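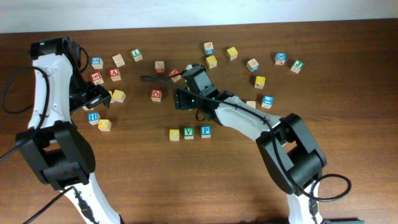
Oil finish on small softwood cubes: how long before they can be handled? I am finishing a batch for the toy library in Stuvville, 25 mm cubes, one thin coat of raw linseed. At 6 days they still feel tacky on the end grain. Natural-wood alphabet blocks with the letters in blue, red, green and yellow are the sort of thing I mean, though mine will have the letters cut in and left bare. The shed sits at 14 degrees overnight in October.
pivar_bench

Raw linseed is the problem. It cures by taking up oxygen and at 14 degrees it can take weeks. Wipe off what is left on the surface and move the cubes indoors.
muvier

Disagree in part. Raw linseed is fine if the coat is thin enough. End grain drinks far more than face grain and then weeps it back. Sand to a finer grit on the ends and the uptake evens out.
iturra_turner
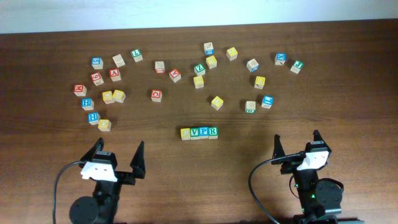 Does heat speed up the cure?
Within limits. Warm moving air helps, but past 40 degrees or so softwood starts to check at the corners and resin comes out of any knots.
muvier

I had 148 cubes on a rack over a radiator last winter and lost a good few to checking, so I would stay well under that. A fan at room temperature did the next lot in nine days.
Myrtle Van Dusen

Thanks. Would you switch to tung oil for the remainder? I have 200 blanks still to do.
pivar_bench
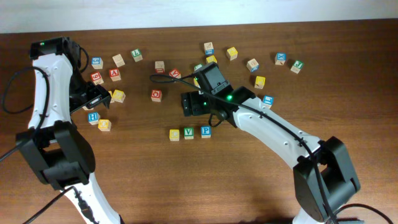

I ask as the linseed has also yellowed the paler blanks more than I wanted. Tung is said to yellow less, but the tin costs more and some parents ask about nut allergies.
pivar_bench

Tung yellows less, yes. For the allergy question use hard wax or leave them bare. Bare beech wears perfectly well.
iturra_turner

Bare softwood does not. It picks up dirt in a month and the corners bruise. Keep the oil.
muvier

Fan is running. Will report on the end grain.
pivar_bench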